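Power board keeps tripping the safety switch, is it the board or the wiring?
Asked in Home and Garden > Electrical
October 15, 2025

We rent a downstairs unit in Skistham, older brick place, switchboard was redone before we moved in. Since April the safety switch has been going off every couple of weeks and now it's every few days. It nearly always happens in the evening when the kettle and the little fan heater are both going off the same power board in the kitchen. The label on the back of the board says 2400W max but it's worn and I can't read the rest.

Things I have tried:
Swapped the fan heater to the lounge room. Went four days without a trip, then it tripped anyway.
Unplugged the fridge overnight (with an esky). No trip, but it was only one night.
Reset the switch each time. It always goes back up first go.

The agent is Amgate and they want me to "rule out appliances" before they'll send anyone. How do I do that properly? I don't want to be charged a call-out if it's my toaster.

N. Ngubane

2 answers

Answer 1 (accepted)

There are two separate things going on and it helps to keep them apart.

A kettle and a fan heater together will be over what a power board is rated for. That's overload. It should trip the cut-out on the board itself or the breaker for the circuit. Stop running both off the board whatever else you find.

A safety switch trips on leakage to earth, which is a different fault. Usual suspects are kettles, toasters, irons, older fridges, and anything that lives outside. To find it:

1. Turn off and unplug everything on that circuit. Switching off at the wall isn't enough.
2. Reset the safety switch. If it won't hold with nothing plugged in, it's the wiring or a fixed appliance. Leave it off and ring the agent.
3. If it holds, plug things back in one at a time, straight into the wall, and use each one properly. Let the kettle boil. Let the heater run for a while.
4. Whatever trips it, put aside and don't use it.

Yours is on and off, so you may need to live with half the stuff unplugged for a week. Write down the time and what was on. I did this at our last place and it was the iron.

Give the boards and leads a going over too. Look for browning at the sockets, cracks, or a plug that feels hot.
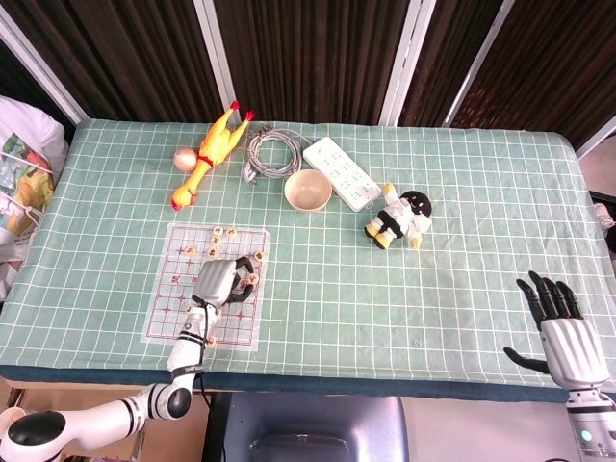 Power board and grey lead on the kitchen table.

If a board is old or the rating's worn off, bin it. A new one costs less than the call-out. And please don't open up the wall points yourself, that's a licensed job.

Answer 2

Had same problem in Tollthorpe, was the hot water system element. Sparky charged us $337 and the landlord paid it back after 2 months of emails. Get it in writing that they asked you to test things.

Comment from N. Ngubane: Thanks both. Will start on the unplugging this weekend. Hot water is gas here so it's not that.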